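4. Everyday words for pale colors

4.1 What the answers look like

The previous section described how the answers were collected in the Lerkholm and Gudero neighborhoods. This section deals with what people said. We have 676 answers from 21 households, each one a word or short phrase given for a pale or muted surface. The surfaces were painted cards, kitchen walls, pieces of cloth and printed pictures. Answers were taken down as spoken, including false starts. When a person changed their mind, both words were kept and the second was treated as the final answer.

The first thing to note is how seldom people used a single bare color word. English is usually said to have 11 basic color terms, and all of them turned up in the answers. For pale surfaces, though, most people put something in front of the basic word ("light," "soft," "dirty," "kind of") or reached for the name of a thing, such as sand, oatmeal, putty or peach. Bare "white" was common only for painted walls. Several people called a wall white and then, when a sheet of printer paper was held against it, changed to cream, ivory or yellow. We did not treat the first answer as a mistake. For the person living in the room it is a white wall, and that is the word they would use to describe it to a painter.

Gray behaved differently. People were quick to call a floor gray and slow to say anything more about it. When asked whether it was a light or a dark gray they answered easily, but they almost never offered the information first. Floors may simply matter less to people than walls do. In the paint store interviews, customers came in with long descriptions of the wall color they wanted and spoke of the floor only when the clerk asked what the wall had to go with.

4.2 Thing names and paint names

Thing names fall into two groups in our material. The first group has become fixed as color words for most speakers. Peach, tan, cream and rust are used with no sense that the speaker is making a comparison. A person who says a blanket is peach is not thinking about fruit. The second group is made up on the spot, and the speaker often marks this with a small hedge: "like wet cardboard," "the color of a Band-Aid," "sort of dishwater." These answers are longer, come later, and are often followed by laughter or by an appeal to someone else in the room.

Commercial paint names sit awkwardly between the two. The Grukeck fan deck, which most of the households had used at some time, gives every shade a name of its own. We expected some of these to have passed into daily use. Very few had. People remembered that the hall was painted in a Grukeck color, and could often find the leftover can, but they did not use the name on the lid when they talked about the hall. One couple had painted their stairwell in a shade whose label says Harbor Biscuit. The husband called it beige. The wife called it "the biscuit one" when speaking to him and "a warm beige" when speaking to us. The short form works inside the home because both of them were there when the can was bought.

Ouazzani fabrics, which are sold by number only, gave a useful comparison. People with curtains from that line did not seem to have more trouble describing them than people had describing named paints. If anything they gave fuller answers, perhaps because no ready-made name was getting in the way. We would not press this point on the present evidence, as the fabrics were also more varied in texture than the paints.

4.3 Disagreement within a household

Where two or more people from one home looked at the same surface, we compared their final answers. Agreement was high for strong colors and much lower for pale ones. The usual line of disagreement ran between pink and orange at the light end, with peach, salmon, apricot, flesh and "baby pink" all offered for the same card. A second line ran between tan, beige and light brown. Here the disagreement was often friendly and sometimes old. In one home the color of a hallway carpet had been argued over since it was laid, and both sides repeated their case to us with some energy.

Age made a difference to the choice of word but had less effect on the choice of area. Older speakers used fawn, buff and flesh. Younger speakers used nude, blush and greige. When the answers were grouped into wider areas, such as all the pinkish oranges together, most of the gap between the age groups closed. A grandmother and grandson who seemed to disagree were often placing the surface in the same part of the range and labeling it with the words of their own time.

4.4 Neighboring colors

A pale color is rarely seen alone. Answers shifted depending on what lay next to the surface, and they shifted in the direction a painter would expect. Beside a gray, a weak orange looked warmer and was more likely to be called peach or salmon. Beside a strong orange the same weak orange was called cream. Brown was affected most of all. A card called light brown when laid on white paper was called tan, cardboard or even gold when laid on something darker.

Large areas also drew different words from small ones. A small card might be called peach while a full wall of matching paint was called pink. Store clerks know this well, and in all three of the stores where we sat in, the clerk warned customers that the color would look stronger on the wall than on the chip. Figure 1 has three of the colors discussed so far close to one another: a pale peach over a wide area, a light gray around it, and a light brown on a small block with a white top.

Figure 1. Pale peach, light gray and light brown as neighboring areas in a computer-rendered picture.
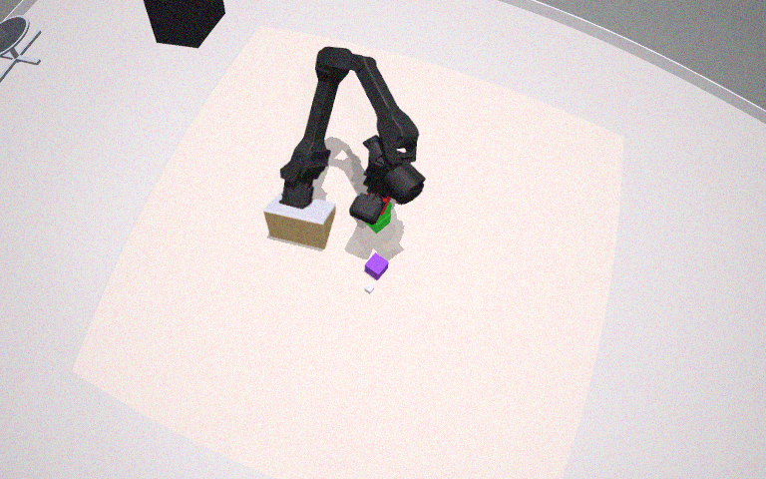 Atieno Swai, commenting on a draft of this section, objected that we give too much weight to the word and too little to the purpose. In her view a person choosing curtains and a person reporting a stain are doing different jobs with the same vocabulary, and it makes little sense to pool their answers. She added that "peach" in a sewing shop is a narrow term with a right and a wrong use, and that a seamstress who brought home salmon thread for a peach hem would have to go back.

We accept the main part of this. The household answers were given to an interviewer with nothing at stake, and the store answers were given by people about to spend money. When the two sets are separated, the store answers are longer and contain more comparisons, and people there correct themselves more. They also contain more negative descriptions, of the kind "a yellow that isn't lemony," which hardly occur in the homes. We have kept the sets together in the main table, since the wider color areas are the same in both, but the separate tables are given in the appendix.

On the second point our material is too thin to answer. None of the households included anyone who sewed for a living, and the few people who did some sewing at home used thread numbers when they needed an exact match. It would be worth asking the same questions in a trade where a pale color has to be matched daily. Dental labs and upholstery workshops are two that come to mind, and a short pilot in an upholstery workshop is planned for January.

4.5 Lighting

All of the household answers were taken in whatever light the room had. This was a choice made early on, and it has costs. A wall seen at four in the afternoon in winter is a different color from the same wall at noon, and several people told us so before giving any answer at all. Some gave one word for daytime and another for evening. These double answers were entered under the light at the time of the visit, and the other word was noted in the margin of the form. We return to the margin notes in section 5.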